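골판지 집기에서 그리퍼가 자꾸 멈출 때 점검하는 순서

지난 9월부터 골판지 작업만 걸면 로봇이 바닥 근처에서 멈춰 버리는 증상에 시달렸어요. 티치펜던트에 뜨는 건 코드 2394, 접촉력 초과. 처음엔 센서가 죽은 줄 알고 Vrabec 쪽에 교체 견적까지 받아 놨거든요(지금 생각하면 아찔하죠). 같은 증상으로 검색해서 들어오신 분들 계실 것 같아 제가 한 순서대로 적어 봅니다.

준비물은 철자, 마스킹테이프, 육각렌치 하나면 됩니다. 프로그램은 Cerum 2.x 기준이고, 다른 버전은 메뉴 이름이 조금 다를 수 있어요.

1. 일단 멈춘 자리에서 바로 리셋하지 마세요!
저는 급한 마음에 리셋부터 눌렀다가 손가락 끝이 판을 그대로 긁고 지나갔어요. 수동 모드로 바꾸고 속도를 9%까지 내린 다음, Z축으로만 천천히 올려 주세요. 손은 버튼 박스 쪽에 두고, 판은 절대 손으로 빼지 마시고요.

2. 판 상태와 손가락 높이를 같이 봅니다.
작업대 쪽과 손목 카메라 쪽을 둘 다 보는 게 좋아요. 한쪽만 보면 높이를 착각하기 쉽더라고요. 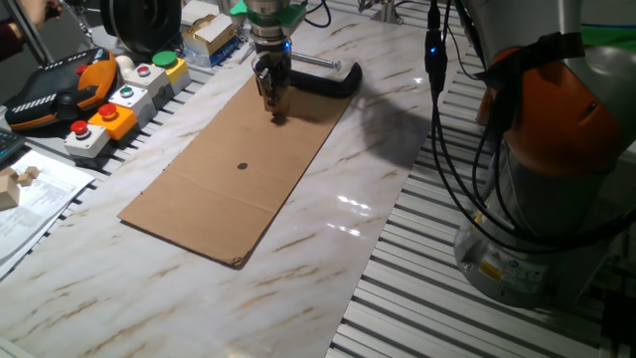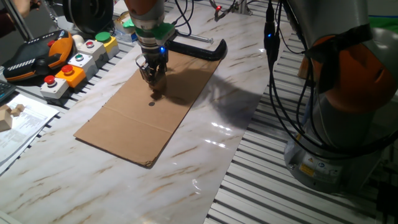
네 장 다 같은 골판지 작업이에요. 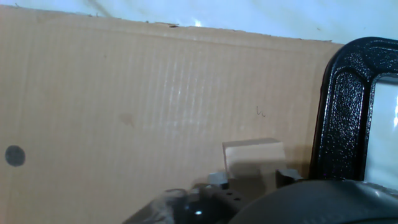
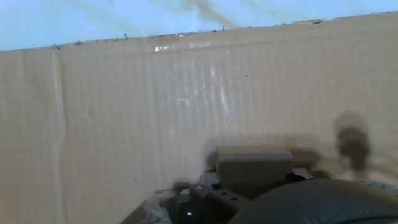

판에 접힌 자국이 있으면 거기가 범인일 확률이 높아요. 자국을 따라 판이 살짝 들뜨는데, 프로그램은 바닥이 평평하다고 믿고 내려가니까 예상보다 일찍 닿는 거죠. 철자를 대각선으로 대 보고 틈이 보이면 그 판은 빼고 다시 시험하세요.

3. 접근 높이를 다시 잡습니다.
제 경우 접근점이 판 위 16mm였는데 34mm로 올렸어요. 대신 마지막 하강 구간은 저속으로 따로 나눴고요. 사이클이 조금 길어지지만 멈추는 것보단 훨씬 낫습니다.

4. 툴 좌표(TCP)를 확인합니다.
이게 진짜 원인이었어요ㅠㅠ 손가락을 Feltstead 제품으로 바꿔 달고 나서 길이 값을 옛날 그대로 둔 거예요. Valentyna Mykhailiuk 님이 설정 화면을 보자마자 "이 값 언제 거예요?" 하고 물으시는데 할 말이 없더라고요. 손가락을 교체했다면 무조건 TCP부터 다시 잡으세요.

5. 빈 동작으로 한 번, 판을 놓고 한 번 돌립니다.
둘 다 수동 저속으로요. 힘 제한값은 건드리지 마세요. 한도를 올리면 에러는 안 뜨는데 손가락이 휘거나, 더 나쁘면 사람이 다칩니다. 저도 잠깐 유혹을 느꼈지만 참았어요.

여기까지 해도 2394가 계속 뜨면 손목 쪽 케이블이 당기지 않는지 보시고, 그다음에 센서를 의심하세요. 케이블 정리하는 법은 Plidstead 받침대 글에 따로 써 뒀습니다. 다른 코드가 뜨는 분은 댓글에 번호랑 멈춘 높이를 같이 남겨 주세요.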